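Workplace automation (and what it does to the people in the room)

Workplace automation means handing some part of a job to a machine, usually the part that repeats. I've written this entry from the point of view of someone who packs and sorts small goods for a living, so it leans heavily on bench work: picking things up, putting them in trays, laying cloth and card where they ought to go. Other entries deal with welding lines and warehouses on wheels. I know very little about either and I'd rather not pretend!

Bench automation these days often comes as a pair of arms sharing one table.
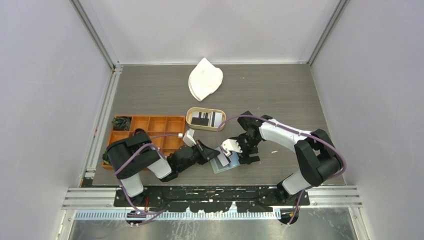
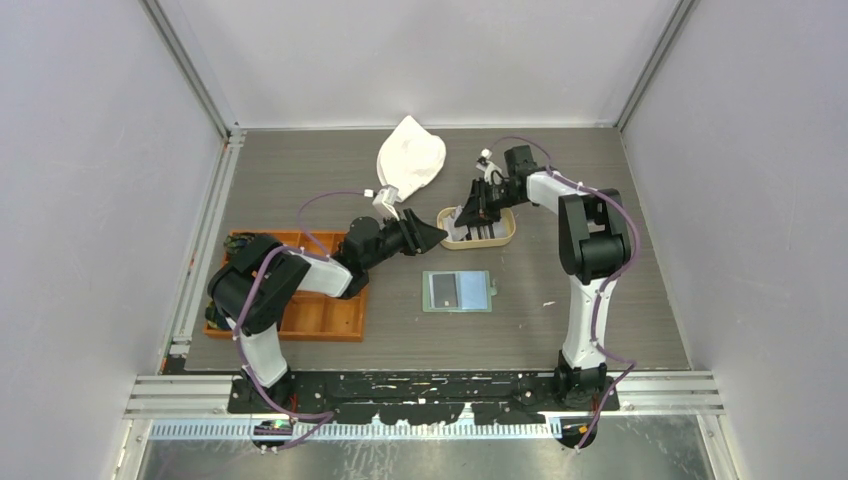 Two-armed bench cell, with cloth, an oval tray and the orange compartment tray on the table.

Background

Small-item work held out against machines for a long time. A big press does the same thing every time to the same lump of metal, but a bench like ours gets a cap one minute and a bit of card the next, and cloth never lands the same way twice. Older machines needed everything lined up for them, so somebody had to do the lining up, and you'd end up with a person feeding a machine all day (I did a winter of that at Skiltport and wouldn't recommend it).

Two arms help because a lot of handwork is two-handed without you noticing. Try putting a card in a tight sleeve with one hand in your pocket. You hold with one and push with the other, and you swap over halfway through.

Terms you'll hear

Cell: the table, the walls and the arms taken together. At Julenus, where I work now, everybody says "the box" and new starters have to be told they're the same thing.

Gripper: the hand. Ours get blamed for everything.

Changeover: clearing one job off the table and setting out the next. On paper it takes no time at all.

Minding: keeping an eye on a cell and sorting out whatever it can't. Some firms say "tending", and the Enholm site says "supervising", which pays slightly better, so make of that what you will.

What changes in the job

The first thing people ask is whether there are fewer of us. At Julenus there were 59 on the packing floor before the first cell came in one February, and there are fewer now, mostly through people leaving and not being replaced. I think any article that skips over that is being a bit cheeky. The ones who stayed have kept their hours, but the mix of work is different.

What goes first is the steady stuff. A run of 1,000 identical pieces used to be a dull but restful couple of days, radio on, chatting across the bench. Now the runs go to the cell and we get the odds and ends: short orders, damaged stock, anything floppy or fiddly that somebody wants by four o'clock. It's more interesting, I'll give it that, and it's also more tiring. Zinash Demissie, who trained me, reckons she makes more decisions before lunch than she used to make in a week.

Then there's minding. One person looks after a cell for a shift, with a break from it every 20 minutes if the rota holds, and the rota doesn't always hold. Watching is harder on the head than doing. My wrists are much better than they were, though, and I'm far from the only one who'd say so.

Skills and pay

Firms tend to talk about retraining as if it were a weekend course. In my experience you pick up the buttons in a day or two and then spend months learning what the cell is likely to get wrong, and that second part comes straight out of having done the job by hand. You know cloth bunches if you grab it in the middle, and a card will slide before it lifts. Tekle Bogale fought to have this written into our grading, so hand experience now counts towards the minder's rate. It took him two goes.

The Sotomayor agreement, which covers our site and Enholm, was signed on May 26, 2022. It gives some 165 people the right to see a plan before any new cell is installed, and to try the work themselves before the job is described on paper. It doesn't stop a cell coming in. It has stopped a couple going in the wrong place, right across the walkway in one case.

Noise and company

Cells are quieter than the old feeders, and that's lovely, but they also spread people out. Four of us used to share one long bench, and now the nearest person to me on a minding shift is past the racking. We asked for the tea point to be moved to the middle of the floor and got it, eventually.

See also: Changeover; Hand packing; Job grading; Rest breaks in repetitive work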